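4.2 Grasping toy food under hard light

I went into this part of the project expecting the bowls to be the problem. Bowls have rims, rims are easy to miss by a hair, and our first policy (the one we trained back in June on the old Skullthorpe data) had a real talent for pinching air right next to them. So I spent way too long tuning the rim grasps, and then the toy food came along and ate up the rest of my time.

The setup is the same as in Section 4.1. We use the Carrasco controller with no changes, a fixed camera looking at the table, and a mix of toy food and kitchen pieces laid out by hand before each episode. I collected 199 demonstrations by teleoperation, and threw out 10 of them where I'd bumped the table or started recording too late. The overhead light stayed on at full brightness the whole time. I know that's not what most people do! But Palteseo, our grasp scorer, is supposed to work from shape more than from color, and I wanted to see how far I could push that before it fell over.

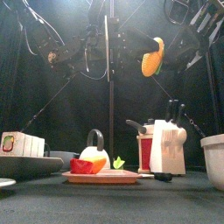 Long objects are where it gets interesting. Take the corn (Figure 3). If the fingers close near one end, the cob can hang at quite an angle, and the place pose you computed before the lift is now wrong. The baseline doesn't know this. It assumes the object is still sitting in the gripper the way it sat on the table, so it lowers the arm to the planned height and the low end touches down early. What we do is pause after the lift, take one more camera frame, estimate the tilt again, and shift the place pose to match. That's the whole trick, and it adds about 4 seconds per episode on our machine.

Figure 3. Toy corn held above the tabletop during the pause used for re-estimating tilt.

With the pause, the policy finished 71 percent of the long-object episodes on Prastach, our held-out set of table layouts. I'd love to say the leftover failures have one clean cause, but they don't. A good chunk come from glare, where the top of the image washes out and the tilt estimate gets noisy, and I tried masking that region with mixed luck. Others are plain slips, mostly with the grasp too close to the tip. And then there are a few I've watched over and over and still can't explain, so I've left them in the count as failures and listed them separately in the appendix.

Round pieces barely gained anything from the extra frame, so for those we skip the pause and go straight to the place motion.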